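Trundero assembly kit: progress report to Vuviletti, July 5, 2025

Since the May report the Trundero kit has been set up on a full bench and moved on to the burger task. Trameck supplied the tabletop, the legs and the clear containers. The layout follows the drawing in your original request, with the tray in front and the ingredients within reach on three sides.

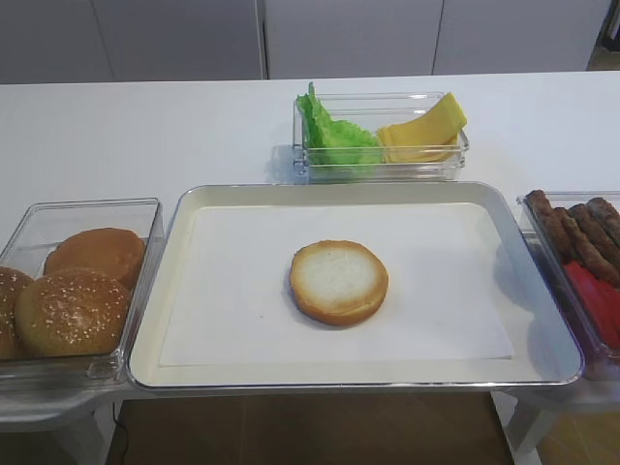

Bench layout with the bottom bun on the tray.

The budget line for containers and trays was $300. We spent $200 of it. The rest is held for spare gripper fingers – the supplier quoted a long wait, so we would like to order this month. 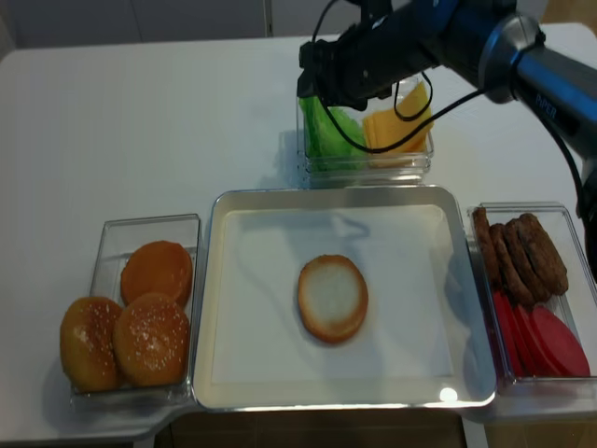
Cable routing is still on the open list. Xia has asked for a shorter loop at the gripper before the kit goes out for review, and we agree with that. The setup guide is drafted up to the section on container placement and runs to 80 steps, which is too many for a buyer doing it alone. We plan to merge the first two sections.

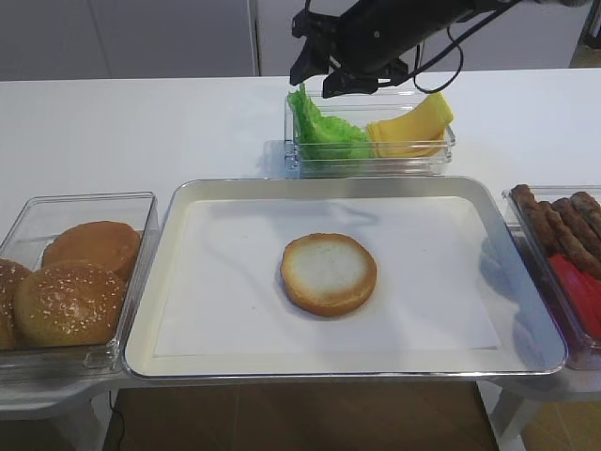

Gripper open at the lettuce and cheese container.

Still to do before the next payment: the revised guide, the spare parts order and a price for the tray as a separate item.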